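## Unit 4: Folding fleece and other thick knits

Read this before the lab in the Tudholm room. Bring one fleece top of your own, washed and fully dry.

Fleece does not hold a crease the way cotton does. It springs back, and a fold made over a wrinkle will lean to one side. Spread the garment on a large table first and work from the hem toward the collar. Smooth with a flat palm — pressing hard only stretches the knit.
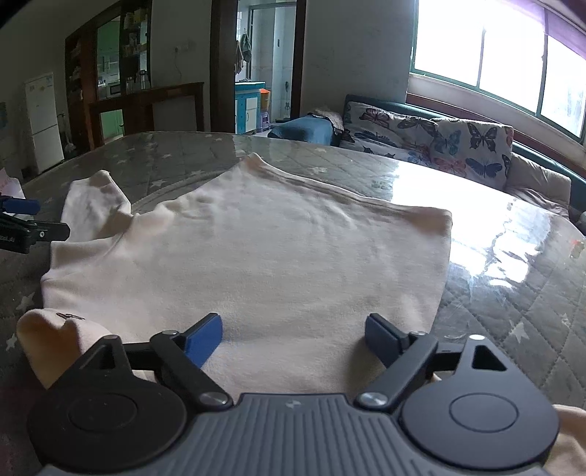 Sleeves come next. Lay each one straight across the body, then turn it down along the side seam. A sleeve left bunched makes a lump in the finished stack. Fold the body in thirds lengthwise, then in half from the hem up.

Shelf depth in the Salian units is 70 cm, so two stacks fit front to back. Keep each stack to 4 garments.

For next time: handout 86, storing wool. Questions about the lab go to Anil Marar, room 598.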